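Search this site
Enter keywords
Go

Birkmont Veterans Association Elects Zinchenko as Chapter President

Members of the Birkmont Veterans Association chose Vitalii Zinchenko as chapter president at the annual meeting, held Sunday at the association's hall on Sallik Street. He succeeds Danutė Urbonaitė, who completed two consecutive terms and was not eligible to serve a third under the chapter bylaws.

Zinchenko served in the Army as a vehicle mechanic and later as a motor sergeant. He joined the chapter after moving to Birkmont and has held the offices of sergeant-at-arms and first vice president. He will be sworn in at the January meeting together with the other incoming officers. Urbonaitė will remain on the board as immediate past president and will continue to direct the chapter's scholarship program.

In remarks following the vote, Zinchenko thanked the outgoing officers and said his first concern would be the members who no longer attend meetings in person. He asked that anyone who knows of a veteran in poor health or living alone report the name to the chapter office so that a visit can be arranged. Rides to medical appointments will continue to be offered on weekdays, and requests should be made at least two business days ahead.

The meeting also approved an agreement with the Callomance Community Center, located across the river from the hall. Under its terms, chapter members and their spouses may use the center's exercise room, meeting rooms and kitchen during the morning hours at no charge. Members must show a current chapter card at the front desk and sign the visitor book. Guests other than spouses pay the center's regular daily fee.
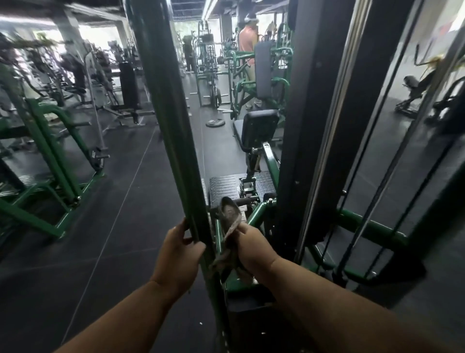

The agreement takes effect at the start of the new year and may be renewed by either party. It does not change the location of regular chapter meetings, which will still be held at the Sallik Street hall, with doors opening at 6:30 p.m. and the call to order at 7. The honor guard will also continue to store its flags and rifles at the hall.

Members next heard the report of the memorial fund. A total of $2,998 was received during the year from the spring breakfast, the raffle and individual gifts. The meeting directed that the money be spent on cleaning and relettering the granite marker at the north gate of Birkmont Cemetery, where several of the names have become difficult to read. Families who believe that a name is misspelled or missing are asked to submit a copy of the service record or discharge paper before work begins. Original documents should not be mailed.

The honor guard took part in 26 funerals during the year, and its captain asked for additional members. Service in the guard is open to any veteran in good standing, regardless of branch. Uniform jackets and caps are provided by the chapter. Practice is held at the hall on the evening of each regular meeting, starting at 5:30 p.m.

Sixteen new members were accepted by voice vote. Several are recent transfers from other chapters in the county, and their prior years of membership will be carried over in full.

In other business, the meeting agreed to leave annual dues unchanged and to replace the wheelchair ramp at the side entrance of the hall. The side entrance will be closed while the ramp is being built. During that time, members who need step-free access should use the rear door next to the kitchen and ring the bell for assistance. Notice of the closing will be posted at the hall.

Veterans who wish to join the chapter may pick up an application at the office on weekday mornings or ask any officer for a copy. Proof of honorable service is required. Spouses and adult children of veterans may apply to the auxiliary, which meets in the lower room at the same hour as the chapter.

Comments (4)

RiverRoadRay
Congratulations Vitalii! Well deserved. And thank you to Danutė for all the miles she drove these past two terms.

M. Costigan
Does the cemetery work include the small marker by the flagpole, or only the big one at the north gate? My uncle is on the small one.

tomandjune
Can a widow use the exercise room with her late husband's card, or does she need an auxiliary card?

Ex_Signal_Corps
Glad to see the ramp finally getting done. The rear door sticks when it is cold, so give it a good pull.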